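4. Puesta en marcha del humidificador en el dormitorio

Vale, si has llegado hasta aquí es que ya tienes el Drullura montado, con el filtro en su sitio y la tapa encajada (si no, vuelve al apartado 3, que yo también me lo salté la primera vez y luego tuve que desmontarlo todo). Ahora toca lo bonito: colocarlo, llenarlo y dejarlo funcionando toda la noche sin que te despierte ni te empape la pared.

Escribo esta parte pensando en el modelo de depósito grande, que es el que tengo yo en Hinojosa, donde en invierno con la calefacción puesta se te queda la garganta como una lija. Si tienes el pequeño, los pasos son los mismos, solo que rellenarás más a menudo.

4.1 Elegir el sitio

1. Busca una superficie plana y firme, a la altura de la mesilla o un poco más arriba. En el suelo funciona, pero el vapor cae enseguida y acabas con un cerco húmedo en la tarima.

2. Deja un palmo largo entre la parte de atrás del aparato y la pared. La rejilla de entrada de aire está ahí, y si la tapas el ventilador empieza a hacer un zumbido muy feo.

3. Gira la boquilla hacia el centro de la habitación. Nunca hacia la cama, ni hacia las cortinas, ni hacia el enchufe.

4. Comprueba que el cable llega sin quedar tirante. Mide 15 decímetros (lo pone así en la caja, ya sé que es raro) y no conviene usar alargador.

Nota: si tienes muebles de madera buena, ponle debajo una bandeja. Yo uso una de horno vieja, con un paño doblado encima para que no vibre, y tan contenta.

PRECAUCIÓN: no lo coloques encima de un radiador ni al lado. La carcasa se deforma y el sensor de humedad se vuelve loco, te marca una cosa por la mañana y otra por la tarde sin que haya cambiado nada.

Con los dormitorios pequeños hay que pensárselo un poco más. El mío tiene la ventana justo enfrente de la puerta, así que cuando las abro las dos se hace corriente y toda la humedad se va al pasillo en un momento. Probé el aparato en la cómoda, luego en una banqueta y al final se quedó en la esquina contraria a la ventana, que es donde mejor reparte.
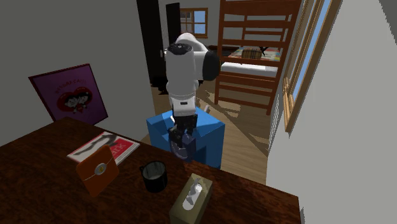 También influye lo que tengas puesto en la habitación: las alfombras gordas, los edredones de plumas y la ropa colgada chupan muchísima humedad los primeros días. No te asustes si el indicador tarda en subir, es normal. A mí me costó tres noches que pasara de la zona naranja a la verde, y ya estaba a punto de devolverlo.

4.2 Llenar el depósito

1. Apaga el aparato y desenchúfalo. Siempre, aunque sea para echarle un chorrito.

2. Levanta la tapa y saca el depósito tirando recto hacia arriba, con las dos manos. Lleno pesa bastante más de lo que parece.

3. Dale la vuelta sobre el fregadero, desenrosca el tapón y enjuágalo por dentro con agua fría.

4. Llénalo hasta la marca MAX. En el grande caben 3000 mililitros, que dan de sobra para una noche en potencia media.

5. Enrosca el tapón a mano, sin llave ni alicates. Si gotea, casi siempre es que la junta de goma se ha quedado pellizcada: sácala, mójala y vuelve a ponerla.

6. Seca bien el depósito por fuera antes de encajarlo. Oirás un borboteo cuando baje el agua a la base, y después un clic de la tapa.

Nota sobre el agua: del grifo sirve, pero si en tu zona es dura te va a dejar un polvillo blanco por encima de todo (los libros, la pantalla de la lámpara, las gafas...). Yo mezclo mitad del grifo y mitad destilada y se nota un montón. Lo que no debes echar es agua caliente, ni agua con gas, que ya me lo han preguntado.

PRECAUCIÓN: nada de aceites esenciales en el depósito. Para eso está el cajoncito lateral con la esponja. El aceite se come la junta y deja una película en el disco que luego no hay quien la quite. Mi vecina Tonantzin Palacios le echó eucalipto directamente y tuvo que pedir el recambio Uldale a los dos días.

4.3 Primer encendido

1. Enchufa el aparato y espera a que se ilumine el anillo. Si parpadea en rojo, el depósito no está bien asentado: levántalo y vuelve a bajarlo.

2. Pulsa el botón central una vez. Arranca en potencia baja.

3. Déjalo así con la puerta cerrada, por lo menos hasta que empiece a salir una niebla fina y continua. Al principio escupe un poco, paciencia.

4. Gira la rueda para elegir la humedad. Yo empecé por la mitad y fui subiendo de una en una durante la semana.

5. Mantén pulsada la luna para activar el modo noche. Se apagan las luces y el ventilador baja a 800 revoluciones - vamos, que ni lo oyes.

6. Programa el temporizador si quieres que se pare solo. Lo tengo puesto en 6 horas, así se apaga antes de que suene el despertador y la habitación se ventila sin prisa.

Nota: la primera noche puede oler un poco a plástico nuevo. Se va con el uso. Si te molesta mucho, hazlo funcionar un rato por la tarde con la ventana abierta y ya está.

4.4 Ajustar según la época

En pleno invierno, con la calefacción encendida, lo vas a usar casi todas las noches. En cuanto llega mayo yo lo guardo, porque aquí ya duermo con la ventana entreabierta y no tiene sentido. Si vives cerca del mar seguramente te haga falta mucho menos, e incluso puede que te sobre.

Fíjate en los cristales por la mañana. Si chorrean, te has pasado: baja la rueda un punto y abre un rato. Si te levantas con la nariz seca y el pelo electrizado, súbela. El sensor que trae es orientativo, así que yo me compré aparte un higrómetro Ginholm, de los de pila, y lo tengo en la estantería del otro lado. Entre los dos me hago una idea bastante buena!

PRECAUCIÓN: si ves puntitos negros en la esquina del techo o detrás del armario, para el aparato unos días y ventila a fondo. Con el moho no se juega, y menos si duermen niños en la habitación.

4.5 Lo que hay que hacer cada mañana

1. Desenchufa y vacía el agua que haya quedado, tanto la del depósito como la de la base. El agua de ayer no se aprovecha (a las plantas les encanta, eso sí, siempre que no le hayas puesto nada).

2. Pasa un paño limpio por la base, sin frotar el disco metálico del centro.

3. Deja el depósito destapado y boca abajo sobre un escurridor hasta la noche.

Es un minuto, de verdad. Yo lo hago mientras sube el café y ya me sale solo. La limpieza a fondo con vinagre va aparte, en el apartado 5, con los tiempos de remojo y el dibujo de cómo se saca el disco.

4.6 Si algo no va bien

Sale poca niebla: mira primero el filtro de aire, que se llena de pelusa enseguida si tienes gato. Después comprueba el disco, por si tiene cal.

Hace ruido de gárgaras: es el agua bajando. Si no para nunca, el tapón está flojo.

Se apaga solo al poco de encender: ha llegado a la humedad que le pediste. Sube la rueda y espera un momento a que vuelva a arrancar.

Aparece agua debajo: desenchufa, vacía y revisa la junta. Si está cuarteada, cámbiala antes de volver a usarlo. En la bolsita de accesorios viene una de repuesto, pegada al cepillo pequeño.

El anillo se queda en naranja fijo: toca cambiar el cartucho. Cuando pongas el nuevo, deja pulsados a la vez el botón central y la luna hasta que pite, o seguirá avisando aunque el cartucho esté recién puesto.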